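Tresel open day — who else went? Impressions of the kitchen simulation

Started by marlo_k, 2025-02-16

marlo_k wrote:
I went to the open day at Tresel and I want to write my impressions while they are fresh. The hall with the real arms was very crowded, so I spent most of my time at the Voyle stand, where they run the gripper in simulation only. You could sit there for 90 minutes if you wanted, and I nearly did. They allowed visitors to save views from the wrist camera, so I put two.

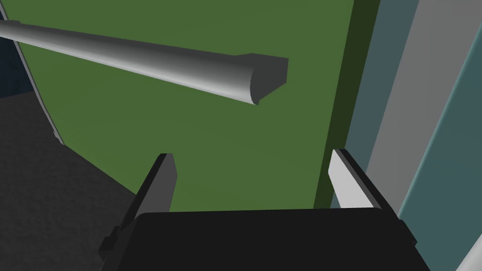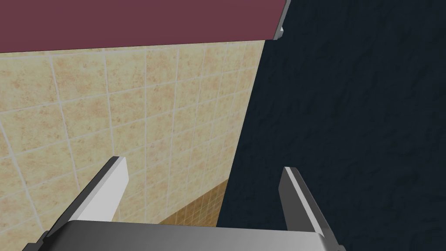
Wrist view in the simulator, fingers open in both. The gray rod is in the first one only.

My question to the people who understand this better than me: is a view like the second one enough for the arm to know where it is? There is a tiled wall on the left and one big dark surface on the right, and I would be lost myself.

undercarriage wrote:
I was there also, in the morning group. Nice coffee, but I was a little disappointed. Everything is so clean in simulation. The green panel in your first picture has no scratch and no fingerprint. A real door at my work looks different after 2 days.

marlo_k wrote:
I agree about the surfaces, the green one is very plain. But look at the tiles in the second, they have spots and grout lines. Somebody put work in it.

pilvi77 wrote:
To the question of marlo_k: one wrist view alone is usually not enough, but the arm also knows its own joint angles. The man at the stand told our group that they use 4 cameras together. The wrist one is for the last part, when the fingers come near to the object.

undercarriage wrote:
Then why do they show the wrist view to visitors? It is the most confusing one. I stood there with my father and he asked me what is up and what is down.

pilvi77 wrote:
I don't find it confusing. You look between the fingers and ignore the rest. In the first picture the rod is above the gap and to the left, so you know the hand must still move before it can take anything. For me this is clear information.

undercarriage wrote:
Clear for you — you do this every day. An open day is for people who don't.

tessel_b wrote:
Does anybody know if the Undasico demonstration will be repeated? I arrived when they had already closed the list.

marlo_k wrote:
They said August, but without an exact day. Registration will be on the Tresel page, and I would do it early.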